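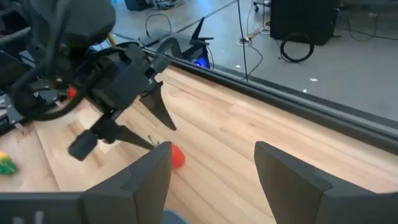

Small toys on a plank table — how do you store and clean up?

Forum: Home and Workshop > Tables and Work Surfaces

plankside
Posted 10 April 2018

I have a light wood table made of long planks, and it gets used for toys most of the day. Small balls, little knobby rubber things, pieces that came off of other pieces. The seams between the planks run the whole length and they collect everything. Crumbs, hair, sand, glitter.

Two questions.

1. What do you clean the seams with? I have been using a dry paintbrush and it moves the dirt along the seam and out the end, but not all of it.

2. Balls. They roll. The floor under the table is concrete and once a ball gets down there it goes under the shelves on the far wall. I'm tired of getting the yardstick out.

The table was finished with an oil from Fluria two years ago. I don't want to sand it again unless I have to.

gravelbox
Vacuum with the narrow attachment, then the brush. You're doing the brush with nothing picking up behind it.

For the balls, put a lip on the table.

plankside
A lip on all four sides? I lean on that table a lot.

gravelbox
Long sides only, if the table is level. Is it level?

plankside
No. Well, the table might be. The floor isn't.

oak_and_ash
I had a plank top like that for 6 years. My advice is to fill the seams. Clear epoxy, scrape it flat, re-oil. You lose a weekend and then you never think about it again.

t_mullion
I would not fill them. Boards move with the seasons. If you lock them together with epoxy, the epoxy lets go on one side and then you have a crack with a sharp edge, and dirt goes in that. I've repaired two tables where somebody did this.

oak_and_ash
Mine never cracked.

t_mullion
Yours may have been glued up already, in which case the seams were only grooves. If the planks are separate boards screwed down from underneath, they move. plankside, which is it?

plankside
I looked underneath. There are battens across the bottom with screws in slots. The slots are longer than the screws are wide.

t_mullion
Then they're meant to move. Don't fill them.

oak_and_ash
OK, with slots I agree. I'd still do something about the crumbs.

kettlehook
Mat. Put a mat over it when the toys are out and roll the mat up when they go away. We use a plain gray felt one, no brand, cut to fit. The balls roll a lot slower on felt too.

plankside
I thought about a mat. The reason I have a wood table is that I like the wood.

kettlehook
It's still under there.

gravelbox
Felt holds on to crumbs worse than seams do, in my experience. You can't wipe it. Ours went in the trash after someone put modeling clay on it.

kettlehook
We don't allow clay on it. We have a tray for clay.

sillplate
Going back to the cleaning question. A wooden skewer with the point cut off flat. Run it down the seam with a slightly damp cloth wrapped over the end, one pass, then a dry cloth. I do mine in October before the heat comes on and again in spring. Between those I only vacuum.

Don't use a metal pick. It will follow the grain at some point and you'll have a scratch next to the seam.

plankside
Damp with water, or with soap?

sillplate
Water. Soap takes the oil off the edges first and then the edges go fuzzy. If something is sticky, a drop of dish soap on the cloth and rinse right away.

northbench
I want to talk about the toys and leave the table out of it. Most people's trouble is that everything small lives in one bin. You dump out the bin to find the one thing, and then it's all on the table, and half of it ends up on the floor.

What worked for us:

Balls go in a bin with a lid. Only balls.
Anything made of more than one part goes in a bag with a zipper, one toy per bag.
Animals and soft rubber things go in an open basket.
Single pieces with no known home go in a jar on the shelf. Every few months we go through the jar.

Two bins on the table at a time, no more. When a third comes out, one goes back.

kettlehook
Two at a time is strict. Half of what my kids do is mixing. The animals ride in the trucks, the balls are food. If I held them to two bins they would quit after 30 seconds.

northbench
They adjust. Ours took a couple of weeks.

kettlehook
I'm sure they adjust. I don't see what I gain by it. Cleaning up five bins takes me a few minutes more than cleaning up two.

northbench
It's so that they clean up and you don't.

oak_and_ash
The jar is a good idea. Ours is a coffee can.

plankside
I like the bags. I'm less sure about the lid on the ball bin, since a lid at our house gets taken off in the morning and found at night. But I could try it.

What size bins?

northbench
Shoebox size. If it's any bigger, the small things sink to the bottom. We have the Shin stacking ones in the short height. I wouldn't get the tall ones, they tip when they're pulled out by the front.

gravelbox
I have the tall ones and they don't tip.

northbench
Full or empty?

gravelbox
Full. OK, maybe that's why.

t_mullion
About the lip. If you do put one on, don't glue it across the ends of the planks. Same reason as before. Along the long sides you can glue it or screw it, because it's running the same way as the boards. On the ends, screw it to the battens or to the frame and leave the planks free.

A strip that stands up by the thickness of a pencil will stop most balls. Round over the top edge and you can lean on it.

plankside
That's low enough that I could live with it. Would you use the same wood?

t_mullion
I'd use whatever you have that's hard. It will take dents. A darker strip hides them better, and it makes the edge easy to see.

sillplate
We have a dark rail on the far side of ours and it does help. Before that, things got pushed off the back all the time because the kids didn't notice where the table stopped. Light wood and a light floor look the same from their height.

plankside
Good point. Floor here is gray and the table is blond, so not quite the same, but close enough by late afternoon when the light goes.

rollingpin
For balls already on the floor: block off the bottom of the shelves. I cut a length of foam pipe cover and pushed it into the gap. Costs almost nothing. Balls bounce back out into the room. You can pull it out to sweep.

plankside
This may be the best answer so far. The shelves are Altside and the gap at the bottom is taller than it looks. Would pipe cover fill it?

rollingpin
It comes in different diameters. Measure the gap and go one size up so that it stays put. If the gap is too tall for that, a board on edge does the same job, but then you have to move a board when you sweep.

gravelbox
Or take the legs off the shelves.

rollingpin
On concrete? I'd keep them up. Ours got wet at the bottom one spring.

gravelbox
Fair.

oak_and_ash
Has anybody tried switching to balls that don't roll as well? The knobby kind. They wander for a bit and then stop. We moved the smooth ones outside and kept the knobby ones for the table.

kettlehook
The knobby ones are the worst to clean. Everything sticks in between.

oak_and_ash
Top rack of the dishwasher, in a mesh bag.

kettlehook
I've had rubber ones come out tacky from that. I wash them in the sink with a bottle brush.

sillplate
Sink here too.

northbench
Please also check sizes if there is anybody under three in the house. A lot of the smaller balls should not be out at all. We boxed ours up until the youngest was older.

plankside
Nobody that young here, but thanks. Should be said.

duskpine
What oil is everyone using on a table like this? The Fluria stuff was mentioned up top. I have the Darnell hard wax and it's fine, but it shows rings.

plankside
The Fluria has held up. I put on two coats at the start and one thin one last October. It has gone a little dull where the kids sit and it's still good in the middle. It does show rings if you leave a cup overnight, but they wiped out with a bit more oil.

t_mullion
Either is fine. Thin coats, wipe off the extra, and keep it out of the seams. If oil pools in a seam it stays soft and then the dirt really does stick. That could be part of your problem, by the way.

plankside
It could be. I poured it on and spread it with a rag. I can believe some of it went down in there.

t_mullion
Put it on the rag first, next time. For what's in there now, use the skewer and cloth like sillplate said, with a little mineral spirits on the cloth instead of water. Test it underneath first. Open a window, and lay the cloth out flat outdoors to dry after.

plankside
Did one seam tonight with the skewer and mineral spirits. The cloth came out brown. The seam looks a lot better than the one next to it, so now I have to do the rest.

Plan for now is pipe cover under the shelves first, then the seams, then a strip along the back edge only. I'll see if I want one on the front after that. The toys are going into shoebox bins with the multi-part ones bagged. No limit on how many come out — I'm with kettlehook on that one.

northbench
Try it my way for two weeks sometime.

kettlehook
Don't.

rollingpin
What did the gap measure?

plankside
95 millimeters. Is there pipe cover that fat?

rollingpin
Not at my store. Use the board.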